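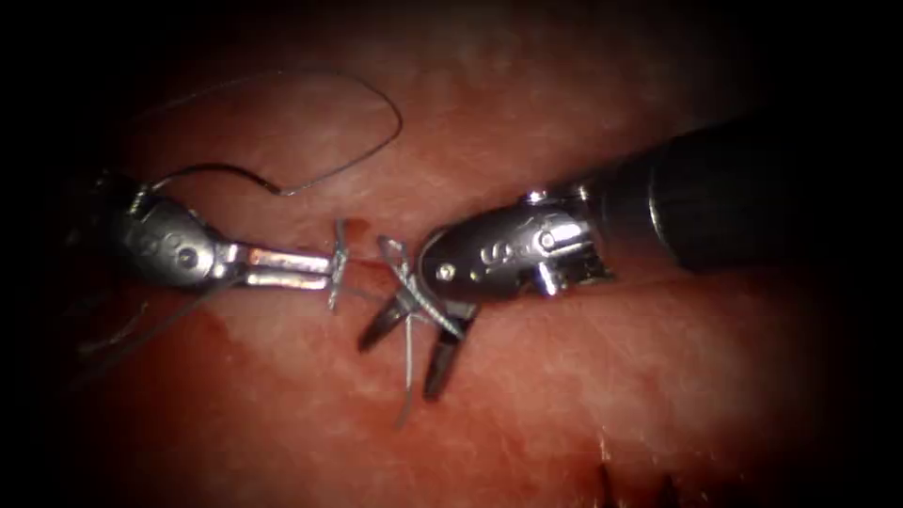
Penside Pet Cover pays towards vet bills for cats, dogs and rabbits kept as pets in the UK. Most calls to our office are about three things: what is covered, when cover starts and how to send in a claim. Operations are covered on both of our plans, and the bill for an operation includes the stitching, as well as the anaesthetic and the overnight stay.

What is the difference between Clarkberg and Dirix?
Clarkberg is the basic plan and pays for accidents only. Dirix pays for accidents and illness. Both have the same excess of £40 per claim.

When does my cover start?
Accidents are covered 2 days after you join. Illness on the Dirix plan is covered from the start of the fourth week.

Do I need to ring before an operation?
Not in an emergency. For planned surgery, ask your vet to send us an estimate first. We reply within 3 working days.

Are check-ups after surgery included?
Yes, if they are for the same condition. Having stitches taken out counts as part of the same claim, so you only pay one excess.

What is not covered?
Vaccinations, flea and worm treatment, neutering, nail clipping, and anything your pet was treated for before you joined.

Can I claim for two pets on one form?
No. Please use a separate form for each animal, even if they were hurt in the same accident.

Can I change plan?
You can move up to Dirix at renewal. Moving down to Clarkberg can be done at any time.

Who do I contact about a refused claim?
Write to Cheuk-hei Shih, Claims Reviews, with your policy number and a copy of the vet's invoice. Phone lines close at 4 pm.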